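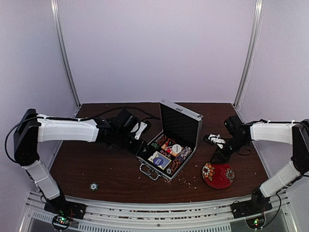
How do you keep a poker set in order when the whole family uses it? Give every piece one place in the case and put it back before anybody leaves the table.

I learned this slowly. My first set was in a biscuit tin, and after one winter I had chips in the sofa, in the car and in my coat. When we moved to Rarstead in May I bought a proper case, with the silver edges and the black quilted lining in the lid. It cost more than I wanted to pay and my Amex still remembers it.

Now I have an order for packing and I am quite strict with it. The two decks go in first. The one with the blue border goes at the front, the red and black one behind it, towards the lid. The dice have their own narrow place between the decks, and if you put the cards first the dice don't roll into the wrong part.

After this come the chips, standing on edge. Green and reddish-brown at the back, blue on the right side, and orange with black nearer to the front corner. My friend Laurinda Abreu thinks the colours should follow the value. Maybe she is right, but we change the values almost every time we play, so for me it has no sense.

The dealer button is the problem. It is white and round and it has no hole of its own that I could find, so I leave it on top of the red and black deck. In my old flat in Moreck I lost one for 14 months, and we used a bottle top from the kitchen.

One more thing about the lid. Before closing I pass my hand over the tray, very lightly, to feel if some chip stands too high. If you press the lid by force, the latch will suffer. I did this once with the case of my cousin Salgado and he did not let me forget it.

Next time I want to write about cleaning the chips, which I do with a soft cloth and very little soap, 4 at a time.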